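Celtstead pharmacies ask customers to bring back the big bottles

The pill bottle, long accused of being mostly air, is getting a hearing in Celtstead.
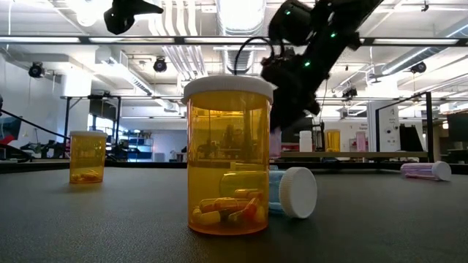 One reader of the Praven newsletter wrote in to say that her August refill came in a container she could have kept soup in, and that she had to turn it upside down and wait for the capsules to arrive. She has since received the same prescription in a bottle half the size, with no explanation and, she added, no change in the number of capsules.

Complaints of this kind are what persuaded Praven, the town's largest independent pharmacy, to start a swap program on 8th February. Customers may bring in any empty prescription bottle with a screw cap, in amber, blue, pink or whatever shade is lurking in the bathroom cabinet, and drop it in a bin by the counter. In return they can ask for their next refill in the smallest bottle that will hold it. Until now this was apparently something you could have asked for all along, though the pharmacy concedes it never mentioned it.

The returned bottles won't be refilled. State rules and common sense both get in the way of that. They go instead to Diris, a recycling outfit on the edge of town that takes the small rigid plastics the curbside trucks won't touch. Small bottles tend to fall through the sorting screens at ordinary plants, and colored ones are harder to sell on. Diris sorts by tint, pulls the caps and grinds the two separately. It asks that labels be peeled off first, a request that anyone who has ever tried to peel one off will greet with a hollow laugh. Warm water and a little cooking oil are recommended. So is patience.

A trial run last August brought in 3334 bottles over 47 days, well beyond what the single bin had been bought to hold. A second bin was found. Staff also learned a good deal about the town's storage habits: returned bottles contained buttons, fishing weights, sewing needles, a quantity of glitter and, in 10 cases, pills. Praven would like it known that pills go in the locked medicine drop by the front door, and that glitter goes home with whoever brought it.

Color turned out to be the touchy subject. Amber is the standard because it keeps out some of the light that can spoil certain medicines, and most customers have never given it a thought. The blue and pink ones have admirers. Some households assign a tint to each family member, a system that works nicely until two people want blue. Praven says it will go on stocking the tinted bottles while supplies last and will try to match a color when asked — within reason, and not at five minutes to closing.

Kong, the discount store across the parking lot, has its own pharmacy counter and is watching from a distance. It has no swap bin, but it has put 40 weekly pill organizers on sale next to the register, which may be a form of comment.

Bottles should be empty, rinsed and dry, with the caps on. The bins are open during pharmacy hours.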